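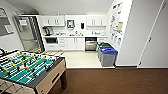 Operating Rules for a Mobile Robot in a Shared Common Room
Project report, Robotics Practice unit

1. Background

Our group was asked to write operating rules for a mobile robot working in a building that people use every day. The site was the student common room in the Anden building, which has a kitchenette at one end. The existing lab rules assume a fenced area and trained users. Neither applies in a room where people come in to make tea.

The platform was the Roketti base with its standard head camera. We used the Werkex logging software to record stops, route changes and operator overrides. Testing took place in July and covered 336 supervised trips between the main room and the kitchenette.

2. Hazards found on site

We walked the route before writing anything. The brown floor of the main room meets cream tile at the kitchenette, and the recycling bins stand right where the two surfaces join. The dishwasher is nearby, and an open dishwasher door is low enough to be missed by a sensor set at chest height.

The foosball table was the hazard we had underestimated. Its rods and black handles extend past the cabinet, and they slide when someone is playing. A map made with the rods pushed in is wrong a minute later. The kettle on the counter is a burn risk if the robot bumps a person who is pouring.

3. Draft rules

3.1 One trained operator stays within reach of the stop button for the whole trip.
3.2 The robot keeps 46 cm clear of the foosball table, measured from the rods at full extension.
3.3 The robot does not go onto the tile while anyone is using the kettle or the dishwasher is open.
3.4 Speed is reduced before the change of flooring and stays reduced until the robot has left the kitchenette.
3.5 Doorways are never used as a waiting spot.
3.6 Camera recordings are deleted after 30 days. A notice about recording goes up before each session.

4. Results

The operator pressed stop on 15 trips. Most of these were near the foosball table, before we changed rule 3.2 to measure from the rods instead of the cabinet. The remainder were people stepping back from the counter without looking.

Rule 3.3 caused long waits at lunchtime. We considered letting the operator decide case by case, but the Angelovski checklist we used as our starting point asks for rules that two operators would apply the same way, so we left it as written.

5. Further work

The rules have not been tried with more than one robot, or in the evening with the lights down. The clearance in 3.2 should be measured again if the furniture is moved.

Submitted 25 Aug 2026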